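Getting Wax, Oil and Tannin Out of Cotton Tablecloths

Household notes, revised 2/28/18 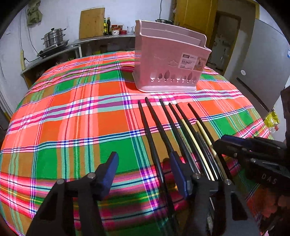
Most table stains fall into one of three groups: fats, tannins and waxes. Each needs a different first step, and the wrong first step is what makes a stain permanent. Identify the group before any water touches the cloth. If the stain is mixed, as with gravy or milky coffee, treat the fat first.

Test every product on the hem. Dyed and woven-check cloths can bleed at one color and hold fast at all the others, so test the darkest shade and the reddest shade separately. Press a damp white rag on the spot for 2 minutes. If color transfers, use cold water and plain detergent only.

Fats (butter, salad oil, mayonnaise)
Scrape off the solids with the back of a knife. Cover the spot with cornstarch and leave it for an hour, then brush it off. Work a few drops of dish soap into the dry cloth from the wrong side. Rinse with the warmest water the care label allows. Hold the cloth up to a window when it is damp - an oil spot that is still there shows as a darker patch.

Tannins (tea, coffee, red wine, berries)
Blot, do not rub. Flush with cold water from the back. Do not use bar soap, which can set tannin. Mix one tablespoon of white vinegar and a teaspoon of liquid laundry detergent into a quart of cool water and soak for 30 minutes. Rinse and repeat once if needed. Old tea rings on white cotton usually need oxygen bleach and an overnight soak.

Waxes (candles, crayon)
Let the wax harden fully. An hour in the freezer is enough for a small drip. Crack it off, then place the spot between two layers of plain brown paper and press with a warm iron, no steam. Move to clean paper after each pass. Colored candles leave dye behind after the wax is gone; dab it with rubbing alcohol if the hem test allowed it.

Drying
Keep the cloth out of the dryer until the stain is gone. Line drying in July sun will fade the bright shades of a check before the pale ones, so hang it wrong side out or in shade.

Storage
Starch attracts silverfish. Store unstarched, and roll on a tube if there is room - creases that stay in one place wear through first. Refold along different lines twice a year.

Correction from Marijke Koster: an earlier version of this page gave the vinegar as a half cup per quart. The tablespoon above is right.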